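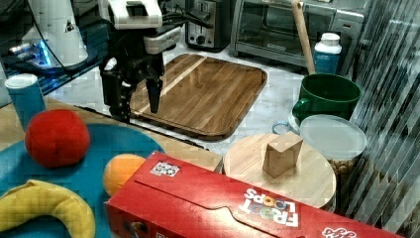 Graltora Rimmed Chopping Board

I've been selling kitchen bits for long enough to know that most people buy a chopping board in a hurry, usually because the old one has split, and then live with it for ten years. So have a read of this before you click on anything!

The Graltora is a medium brown wooden board with a warm striped grain, rounded corners and a raised rim. I first took a few from Gearóid Heffernan in April as a bit of a trial, and they went so quickly that I had to ring him back for more before I'd even got round to writing this page. Sorry to everyone who emailed asking for details – you have them now.

The rim is the bit I like best. I cut a lot of tomatoes (too many, according to my family) and with a flat board the juice ends up down the front of the cupboards. With this one most of it stays put until I carry the board to the sink. It also catches crumbs, so it lives next to my toaster and gets used for bread every morning. If you like to scrape chopped veg straight into the pan you'll need to tip it a bit more steeply than you would a flat board, and it took me a few days to get the knack.

No two are the same, by the way. The grain varies, and some have a paler stripe running across one part of the board. It's just how the wood comes, so please don't send one back thinking it's a mark! If you'd like a stripy one or a plainer one, put a note on your order and I'll have a rummage.

Looking after it

Wash it by hand in warm soapy water, dry it with a tea towel and stand it on its edge overnight. No dishwasher, please, and no soaking in the sink. I oil mine when it starts to look dull. Any food-safe oil sold for boards will do, and the small tin of Dutex on my oils page is what I use at home. Run the cloth right into the corner where the rim meets the flat part, as flour and crumbs love to hide in there.

Dymphna Hanrahan, who bought one of the first batch, asked me whether she could roll pastry on it. You can for little tarts, but the rim gets in the way of a long rolling pin, so for anything bigger I'd use the worktop or the flat Plandia board instead.

Details

Item number: 1391
Weight: 890 g
Finish: oiled
Care: hand wash only
Stock: 6 left, more on order

I wrap each board in brown paper and post it in a stiff box. Returns are fine within 90 days as long as it hasn't been used – just email me first so I know to look out for the parcel.

Page last updated 11/08/2019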